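Home | Stories | Machines | Animals | Space | Ask us

The day the robot squeezed too hard
May 6, 2021
Print this page | E-mail to a friend

Have you ever tried to pick up a ripe strawberry with thick winter gloves? You want to hold it softly, but you cannot feel it well, and so you press too much. Then you have jam on your glove.

A robot called Gromero had the same problem. Gromero belongs to a company with the name Pririer, and its job is to pack small things in boxes. It has two arms. At the end of each arm there is a gripper, and this is the hand of the robot. A gripper has only two fingers, but with two fingers you can do a lot. Try it with your thumb and your first finger!

Gromero did not learn from a book. It learned from people. A person takes a gripper in each hand and does the work, for example moving a box on a table. The computer keeps what the grippers did. Later the robot tries to do the same.
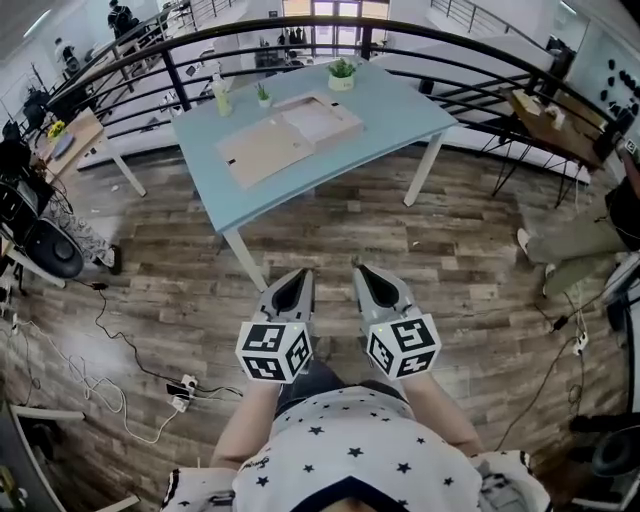
What are the black and white squares?

On the grippers you can find squares with a pattern of blocks. They are called markers. A camera can recognise the pattern, and from this the computer works out where the gripper is and which way it is turned. It is a little like the number on the back of a football player. If you see the number, you know who is running and where.

Gromero got 1,884 lessons in this way. This sounds like very much, but each lesson was short, and a robot needs to see the same thing many times before it can do it.

What went wrong?

One morning in January, Gromero had to lift a paper cup and put it in a box. The fingers closed. They should stop when they touched the cup, but they went on closing. The cup became flat. Gromero took the next cup and made it flat too. It did not know that something was wrong, and it would have continued with all 100 cups if a worker had not pushed the red stop button.

The people at Pririer first thought that the motor was broken. They changed it, and the next cup was also flat. Then they looked at the lessons again. In 40 of them, the computer had mixed up the left gripper and the right gripper. So the robot had learned that one hand was open when it was really closed. This is what we call bad data. Data is the information a computer learns from, and if the information is wrong, the robot will do wrong things very carefully.
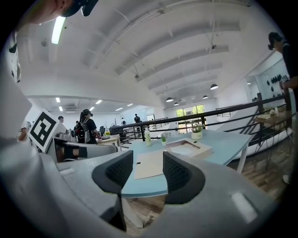

The repair took 2 days. The wrong lessons were taken out and people made new ones. The workers also gave Gromero a new rule, which they call the Gounder rule. It says: if the fingers meet more force than they expect, they must open and wait for a person.

Is a robot like this dangerous?

A paper cup does not feel pain, but your finger does. That is why a robot at work must have a stop button which is easy to reach. When people test something new, they let the robot move slowly, and they keep their hands away from it. If you visit a place with robots, do the following:

- Stay behind the line on the floor.
- Do not touch a robot, also when it is standing still. It may be waiting for its next task.
- Ask a grown-up where the stop button is.

Gromero is packing cups again. Some of them still get a small dent, and Pririer is looking for the reason.

Print this page | E-mail to a friend
Shares: 2 | Comments: 0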